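Resetting a Shared Desk

Applies to single-monitor desks in the glass-walled offices. Allow 10 minutes per desk.

Step 1. Clear the top
Remove bottles, loose papers and small personal items. Leave the monitor and mouse. Items left behind go in the Penner tray, labeled with the room number.
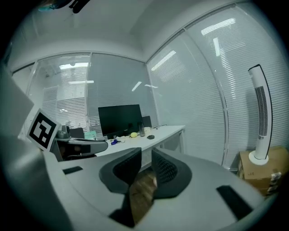

Step 2. Route the cables
Bring any cable lying across the desktop to the rear edge. Fasten it with 3 hook-and-loop ties. Do not pull it tight; the monitor must still turn.

Step 3. Wipe down
Use a damp cloth on the top and legs, and a dry one on the screen. Push both chairs in and lower the blinds.

Report missing parts to Habibur Navaratnam.

Revised 03/08/2024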